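Chapter 9
Distribution Agreements in Healthcare Markets

Learning objectives

After studying this chapter, you should be able to:
Distinguish an exclusive distribution agreement from a sole or non-exclusive one.
Identify the party that holds title, inventory risk and regulatory responsibility at each stage of supply.
Calculate a distributor's gross margin from a transfer price and a net selling price.
Describe the effect of a minimum purchase commitment on both parties.

9.1 Why manufacturers use distributors

A manufacturer of medical products that enters a new country needs a legal importer, a warehouse, a sales force and a way to collect payment from hospitals and pharmacies. Building these functions takes capital and time. A distributor already has them and spreads their cost over the products of several suppliers. The manufacturer gives up part of the selling price and some control over how the product is presented to buyers.

The choice depends mainly on expected volume. At low volume, the fixed cost of a subsidiary is spread over few units and the distributor is cheaper. As volume grows, the distributor's margin grows with it, while the cost of a subsidiary rises more slowly. Many agreements are therefore written for a limited term — three years is common in the cases used in this book — with a review before renewal.

Opening case: Heltodano and Veres

Heltodano makes wound dressings and compression garments at a single plant in Fliltmont. Until recently it sold only in its home market, through its own staff. In May it signed an agreement with Veres, a healthcare distributor, covering 11 countries. Veres received exclusive rights in 3 of them and non-exclusive rights in the rest.

Under the agreement, Veres buys the goods at a fixed transfer price and takes title when they leave the Fliltmont plant. Heltodano keeps the product registrations in its own name. Veres must report complaints from customers and keep batch records so that a recall can be traced to the individual buyer. The first order was for 656 cases, which Veres placed in its regional warehouse at Clukov.

Two points were disputed during negotiation. Heltodano wanted a minimum annual purchase in every country; Veres accepted one only where it had exclusivity. Veres asked for the right to return unsold stock nearing its expiration date. The parties settled on a partial credit, limited to goods ordered in the first year. We return to both clauses in Section 9.4.

9.2 Key terms

Exclusive distributor. The only party permitted to sell the product in the territory. The manufacturer itself may not sell there.

Sole distributor. The only distributor appointed in the territory. The manufacturer keeps the right to sell directly.

Transfer price. The price at which the distributor buys from the manufacturer. It is usually set before freight, duty and local taxes.

Minimum purchase commitment. A quantity or value the distributor must order in a stated period. Failure to meet it may end exclusivity or the agreement itself.
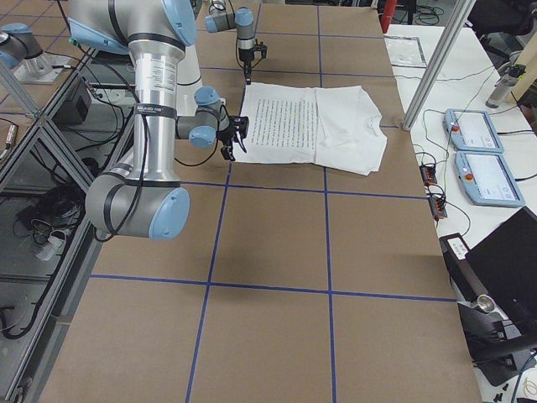
9.3 Allocation of risk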